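April, evening

Second batch of cherry jam today, and a better one. The first, which I wrote up here with some optimism, has stayed at the consistency of cough syrup and will have to be used over ice cream or not at all.

Method this time. Stoned weight 794 g, from the frozen box Consuelo Pastor brought over from Laltthorpe. Thawed overnight in the fridge in a covered bowl, juice kept. Lemon juice from two lemons, pips tied in muslin and left in the pan until just before the sugar went in. I held back 200 g of the sugar compared with last time, on Macarena's advice. Her argument is that I was adding sugar to make up for a weak set, when the fault was in the pectin and the boil. Cherries have very little pectin of their own and no amount of sugar alters that.

Simmered the fruit gently before any sugar was added, lid off, until the skins gave when pressed against the side of the pan. Sugar in, low heat, stirred until there was no grit on the spoon. Then a hard boil. I tested on a cold saucer after 5 minutes and got nothing. Tested again a little later and it wrinkled, weakly. On the third saucer it held a channel when I drew a finger through it. The thermometer read a degree under the figure in the book at that point, but I suspect the thermometer – it also reads low in plain boiling water, and I ought to have checked that before the first batch.

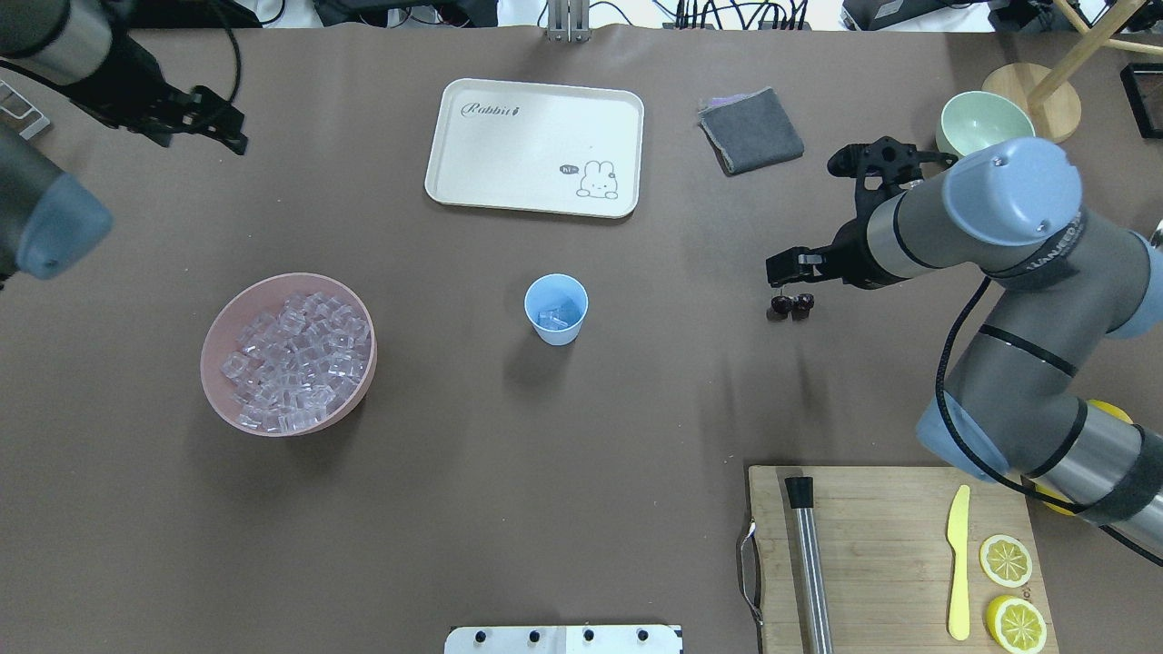
Cherries, stems still on.

Yield was lower than planned. Three full jars and one about half full, which is in the fridge and will be eaten first. Left the pan to stand before potting so that the fruit would not all float to the top. It floated anyway in the first jar I filled and not in the last, so a longer stand next time.

Stoning remains the slow part. The spring-loaded stoner splits the small fruit and misses stones in the large. A hairpin pushed in at the stem end is slower per cherry but leaves the flesh whole, and I found no stones in the pan afterwards.

Abilio Prieto tried some on toast and thought it too sharp. Macarena thought it about right. I agree with Macarena, though the lemon could come down slightly if the fresh fruit is riper than the frozen.

To do: new thermometer, more muslin, return the box to Consuelo. Wash the saucers.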